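Mandagi 房源描述核对集 数据说明
更新于 2025-10-21

本数据集收录 3783 条短租和小旅馆的房源描述，每条附一份设施核对结果。先把丑话说在前面：它能告诉你房东写了什么，至于房间里到底有什么，只能告诉你一部分。想拿它证明“某平台的描述有多准”的人，请先读完“已知问题”一节，再决定要不要下载。 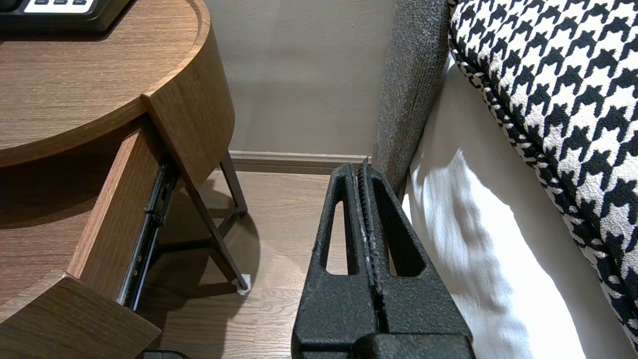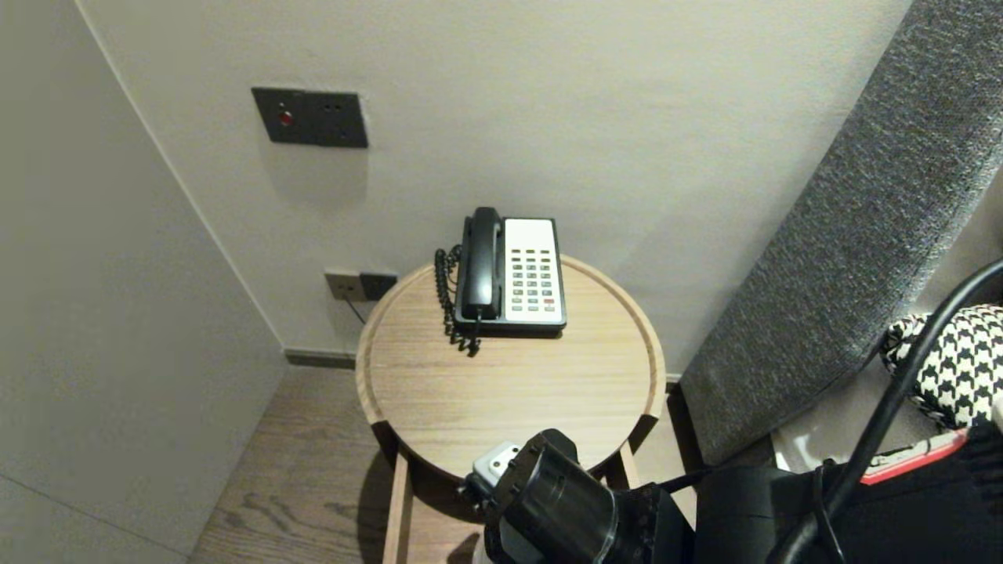
数据从哪里来

描述文本有两个来源。3000 条取自 Hasunum 的公开导出，其余取自 Murnby 停止运营前留下的存档。两家的字段对不上，Hasunum 的“设施”是勾选项，Murnby 的“设施”是一个自由文本框，房东爱写什么写什么，有人在里面贴了整段退房须知。我们把两边硬凑成一张表，凑的过程见 merge_notes.txt，里面有不少决定现在看来相当随意。

核对结果由 Drerkow 的问卷提供。他们给住客发了问卷，请住客逐项勾选“有”“没有”“不记得”。Drerkow 的说明文件称问卷“质量可靠”，但没有给出回收率，也没有说明住客是在退房当天填的，还是过了几周才填的。我们写信问过两次，第二次收到的回复和第一次一字不差。

字段

listing_id：房源编号。两个来源合并后重新编过，不能倒推回原平台。
source：取值为 hasunum 或 murnby。
text_raw：原始描述，保留错别字、表情符号和重复句。
amenity_claimed：描述里声称有的设施，由脚本抽取。
amenity_reported：住客报告有的设施。
mismatch：上面两项是否不一致。请不要只用这一列，理由见下文。
room_type：房型。“标准间”“舒适间”“雅致间”三个取值在我们看来没有任何可操作的区别，保留它们纯粹因为原始数据里有。
city_tier：城市级别，Murnby 部分大量缺失。

抽样和标注

我们从全集里抽出 900 条做人工标注，标注者只看描述，判断每一项设施是明说、暗示还是没提。其中 200 条由两个人分别标注。“明说”一类两人基本一致，“暗示”一类分歧很大。“适合商务人士”算不算暗示有书桌？“温馨如家”算不算暗示有厨房？标注手册改了几版也没有改出结论，最后的处理办法是把“暗示”单独存成一列，由使用者自己决定信不信。我们自己不太信。

已知问题

一、“没有”和“没看见”混在一起。住客勾“没有”的时候，往往只是没找。吹风机在抽屉里，备用毯子在柜顶，保险箱在衣柜最里面，这几项的不一致率高得离谱。拿这个结果去指责房东，恐怕站不住脚。

二、“电话”一项几乎没法用。有的房东写“电话”，指的是房间里的座机；有的指前台号码；还有的只是想说“有事打电话给我”。抽取脚本把三者归为一类。Murnby 部分尤其严重。我们保留了这一项，但任何基于它的统计请当作噪声处理。

三、“床头柜”在两个平台上不是同一个概念。Hasunum 的勾选项写的是“床头柜/边桌”，Murnby 的房东有时写“小柜”，有时写“小几”，有时写“床边可放物”。最后这种写法可以指窗台。脚本对同义词的处理是人工列表，列表不全。

四、描述会变。平台允许房东随时修改文本，我们拿到的是五月的快照，住客入住时看到的可能是另一个版本。Hasunum 导出里没有修改记录，所以没有办法估计影响有多大。凡是声称已经“校正”了这一点的衍生版本，建议问清楚是怎么校正的。

五、愿意填问卷的住客不是随机的一群人。不满意的人更愿意填，特别满意的人也愿意填，中间的人多半把邮件删了。Drerkow 提供了一组权重，我们试过，加权前后结果差别很小。这可以理解为偏差不大，也可以理解为权重没有用。我们倾向后一种理解，但拿不出证据。

适合做什么

比较房东的用词习惯；练习把杂乱的自由文本归到固定类别；给学生看一份真实的、不干净的合并表。曾有课程拿它讲缺失值，效果据说不错，我们没有看到作业。

不适合做什么

给房源打分或排名。预测某个具体房间有没有某件东西。训练自动审核房东描述的系统，尤其是会扣房东保证金的那种。也不要用它比较两个平台谁更诚实，两边的表单设计差得太远，比出来的多半是表单。

隐私

手机号、门牌号和微信号用正则去掉了。正则会漏。有房东把号码写成汉字大写，也有人在数字中间插了表情符号，我们补过一轮规则，不敢说补全了。发现漏网的请提 issue，只写 listing_id 即可，不要把号码原样贴在标题里。

版本

1.0：首次发布，mismatch 一列算反了，请勿使用。
1.1：修正 mismatch，合并重复房源。
1.2：新增“暗示”列，去掉一批显然由同一模板生成的描述。什么叫“显然”，见 dedup.py 里的阈值，那个阈值是试出来的。

许可

核对结果和标注可用于研究，须注明出处。原始描述的权利状态不清楚。Murnby 的存档没有附许可文件，我们问到的两个人给了两个答案。商用之前请自己找懂行的人看。

评论（4）

访客
用 1.0 写完了一章论文才看到这里。能不能把那句警告放到下载页上？

维护者 回复
已经放了，字也加大了。

访客
第三条深有体会，我住过的一家“床边可放物”是一把椅子。顺便问一下，murnby 部分的 city_tier 还会补吗？

维护者 回复
没有可信的来源，不补。有人寄来过一份对照表，抽查几条就对不上了。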